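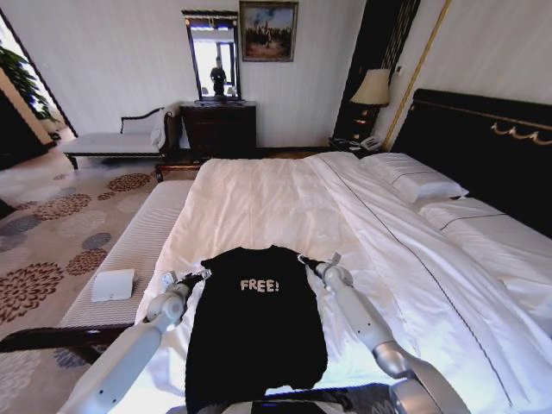 Le vinaigre blanc dans le bac adoucissant, on me le ressert à chaque fois que je parle de lessive. J'ai fini par tester, avec mes propres affaires et ma propre machine, une Warnimov qui a déjà bien vécu. Ce qui m'inquiète en premier, ce sont les impressions : un t-shirt noir avec un gros « FREE! » blanc et gris clair sur la poitrine, c'est exactement le genre de linge qui montre tout, le noir qui vire au gris et les lettres qui craquellent. Verdict après un hiver : le vinaigre n'a rien abîmé, il n'a rien ravivé non plus. Ceux qui promettent des noirs « comme neufs » vendent souvent autre chose sur la même page.

Laver les noirs

À l'envers, à froid ou à 30, essorage modéré. C'est banal et ça suffit. Le sel dans le tambour pour « fixer les couleurs », j'y ai cru jusqu'à ce que je me renseigne un peu : les teintures d'aujourd'hui sont fixées à l'usine ou ne le sont pas, et une poignée de gros sel n'y change pas grand-chose. Même chose pour le café noir dans le rinçage, que Jouko Salminen défend depuis des années sur le forum. Je veux bien qu'il me montre deux t-shirts identiques, un avec café et un sans. J'attends toujours.

Les lingettes anti-décoloration, je suis partagé. Elles ressortent colorées, c'est vrai. Est-ce que cette couleur serait allée se mettre sur le reste ? Impossible à dire sans une deuxième machine à côté. J'en mets une quand je lave un vêtement neuf pour la première fois, par superstition plus que par conviction.

La dose de lessive

Là, je suis moins hésitant. Les bouchons doseurs sont trop grands et les repères illisibles. J'ai réduit progressivement, et je n'ai vu aucune différence sur du linge normalement porté. Avec une eau très calcaire il faudra sans doute remonter un peu. Si le linge sort raide ou si ça mousse encore au rinçage, vous en mettez trop.

Pour la lessive maison au savon râpé, je passe mon tour. J'en ai fait deux fois : un bloc de gelée au fond du bidon, et un bac à produit qu'il a fallu démonter et gratter à la brosse à dents. L'économie est réelle sur le papier, mais personne ne compte le temps de râpage.

Bicarbonate et vinaigre ensemble

Non. Ça pétille, c'est joli, et à la fin il reste surtout de l'eau salée. Utilisez l'un ou l'autre. Le bicarbonate seul aide un peu sur les odeurs de transpiration si on laisse tremper une nuit : 100 grammes dans une bassine, eau tiède. Et jamais de vinaigre avec de la javel, là ce n'est plus une question d'efficacité, c'est dangereux.

Plier

Les t-shirts rangés debout dans le tiroir, façon fiches de bibliothèque, ça marche tant que le tiroir est plein. Dès qu'on en retire la moitié, tout s'écroule. J'ai essayé la planche à plier Clalik, prêtée par Angelica Belmonte : c'est un carton articulé en plastique, vendu bien trop cher pour ce que c'est. Posez le t-shirt à plat, face contre le lit, lissez avec la paume, rabattez les deux côtés puis le bas. Pas besoin d'accessoire.

Le seul conseil que je garde sans réserve, c'est de ne jamais repasser directement sur un motif imprimé. Fer sur l'envers, sans vapeur, ou un torchon entre les deux. Pour les motifs déjà fendillés, j'ai lu des histoires de papier cuisson et de fer chaud qui « ressoude » l'encre. Essayé sur un vieux maillot : les fentes sont toujours là, et l'impression brille maintenant par plaques.

Mis à jour le 19/2/19 : j'ai retiré le paragraphe sur les balles de séchage, je n'ai plus de sèche-linge pour vérifier.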